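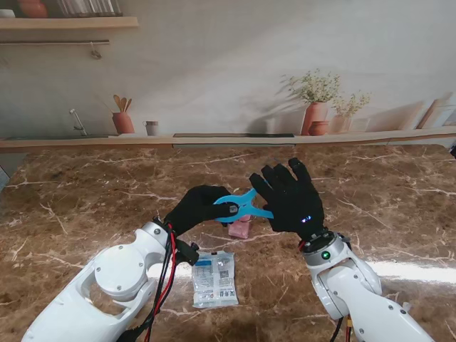
*Priedītis*

Fivell is an application for voice notes. You speak, it writes the words, and the text is saved together with the sound. It works on phones and tablets with Android, and there is also a small version for the browser. The maker is Sumstead. Page updated 7/15/21.

## For what is it useful?

Many people have good thoughts in a moment when typing is difficult, for example on the stairs, in the kitchen or while walking the dog. With Fivell you press one large button and you speak. When you press it again, the note is closed and the text appears below within a few seconds. You can then correct the words by hand, and the correction does not change the recording.

I use it mostly for shopping lists and for the first version of letters. For lists there is a special mode. If you say "next" between two things, the application starts a new line. At first I was forgetting to say it, but after some days it became a habit.

## How the text is made

The recognition of speech happens on the device itself. It is necessary to download one language package before the first use, and each package takes 78 MB. After this the internet connection is not needed for writing notes. There are 62 languages in the list at present. Some of them are marked "early", and in these languages you should expect more mistakes, especially in names and in long compound words.

Fivell also learns words. When you correct the same word three times, it asks if you want to add it to your personal dictionary. You can open the dictionary in the settings and remove any word which went there by accident. I advise to look at it from time to time, as one wrong word can come back in many notes.

Punctuation is added automatically. If you prefer to say "comma" and "period" by yourself, this can be switched on separately.

## Main features

- One note can be up to 60 minutes long
- Search in the text, with a jump to the same place in the recording
- List mode with the word "next"
- Folders and color labels
- Export as plain text, Markdown or PDF
- Lock with a code or a fingerprint
- Dark and light look

## Free and paid version

| | Free | Fivell Plus |
|---|---|---|
| Saved notes | 2,000 | no limit |
| Language packages | 2 | all |
| Sync between devices | no | yes |
| PDF export | no | yes |
| Personal dictionary | yes | yes |

The payment for Plus is made once a year, inside the application. If you stop paying, your notes remain and you can read all of them, but the sync stops and new notes can be made only when you are under the limit of the free version.

## Sync with Wirow

The sync in Fivell Plus goes through Wirow, the storage service of the same company. You need a Wirow account, and it is created with an e-mail address and a password. The notes are encrypted before they leave the phone. Please keep the recovery key in a safe place. Sumstead does not have a copy of it, and support can't open your notes for you if the key is lost.

## Before you install

You need Android 8 or newer. On older phones with little memory the text can come slowly, so it is better to close other large applications during a long recording. A simple headset with a microphone helps very much in a noisy room.

The application asks for permission to use the microphone. It does not ask for your contacts or your location. Permission for notifications is only for reminders and you can refuse it.

## Known problems

- Two people speaking at the same time are written as one text. Separation of speakers is planned for November.
- In the browser version the list mode is missing.
- Bluetooth headsets sometimes lose the first word of a note. Wait for the short sound before you start.
- Numbers above one thousand are sometimes written in words, even if the setting says digits.

Questions can be sent from the menu **Help > Write to us**. Please write the version of the application and the model of your phone in the message.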